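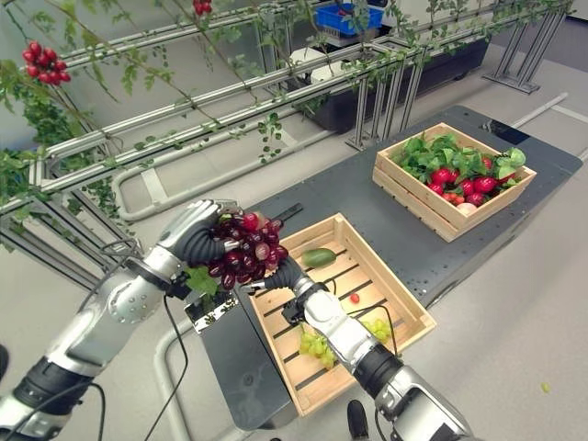 Red grapes over the near crate, packing table. The second crate is behind, on the right.

Skollthorpe Growing Room
Minutes of the display and packing meeting, July 8, 2021

Present: Elfriede Schwerdtfeger (chair), Benedikt Strobel (minutes), Hamann, and two people from the front desk who had been told there would be lunch.
Apologies: Seteo sent theirs in writing. Cevico did not send any.

1. Minutes of the April meeting
Approved with one correction. Hamann did not "storm out" over the vines. He left at normal speed.

2. Crates
The wooden crates are liked by everyone except the person who gets the splinters. Elfriede wants to keep them. Benedikt asked if they could be sanded and was asked in return if he was offering. He has the sandpaper.
ACTION: Benedikt, inside edges only.

3. What goes in which crate
Long discussion. The crate on the right has a good heap of leafy greens with the round red things tucked in, and the meeting agreed to leave it alone. It was then discussed for another 25 minutes.
The near crate is the problem. Green grapes, one green vegetable and a single red berry do not add up to a theme. Hamann feels the berry should go. Elfriede feels the berry is the best thing in it. A vote was proposed and then dropped when it became clear that the front desk would be deciding.
Agreed that the red grapes go in the near crate, on top of nothing, with the leaf left on. Also agreed that the green vegetable will be called "the green vegetable" in all future paperwork. The zucchini people and the cucumber people have both been heard.

4. Vines
The artificial vines on the trellis stay up. Hamann repeated his view that a growing room should have growing in it. Noted, as in April. Elfriede pointed out that the vines have needed no watering and have never once complained to her.
The foliage on the left side is getting thick and catches sleeves. The red berries hanging at the top left are to be kept when it is thinned out, as visitors like them.
ACTION: Hamann to thin the left side. Hamann asked whether this could be a small amount of thinning or a large amount. Small.

5. Planter trough
Nothing to report on the trough. Carried over.

6. Blue basket
The blue basket is still above the white container behind the trellis. Three people said they thought it belonged to one of the others. It will be labeled "basket" for now and raised again next time.

7. Table
The dark metal top shows every fingerprint. Cevico's quote for a replacement came to 600, which was read aloud twice, the second time more slowly. Declined. A cloth will be tried first.
ACTION: Front desk to find a cloth.

8. Labels
Seteo delivered 32 crate labels, of which 7 say "Skollthorp." Elfriede would like them sent back. Benedikt would like to use them on the sides facing the wall. Sent back.

9. Any other business
The front desk asked about lunch. There was a misunderstanding about whose turn it was. The grapes were declared off limits before anyone had asked.

Next meeting: when the sanding is done, or when Elfriede loses patience.

Minutes taken by B. Strobel. Corrections to him by email, please, and not shouted across the packing table.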